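Back at the Kallside workshop tonight, gripper mark 2 is bolted up and both fingers close level at last! (Mark 1 lives in a drawer and we don't talk about it.)

Parts so far have come to £300, which is more than I told myself in October, but the Hemdale servo was worth every penny. So quiet!

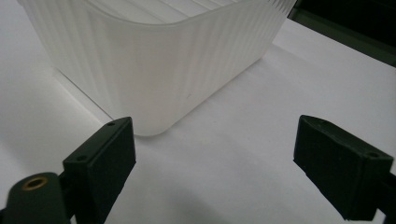 Next job is getting it to grab things that aren't nice square blocks. I've been dreading tapered stuff, as flat fingers only want to touch it in one place. So the ribbed frosted bin is my test piece now, wider at the top than at the base, with that big rounded corner facing you. I'm going for the rim first, then the side walls.

Might try stick-on rubber for the finger faces. Anyone used the thin sort from Hsueh? Does it peel?

Log's up to 912 closes and the screws are still tight. More tomorrow if I can get the bench!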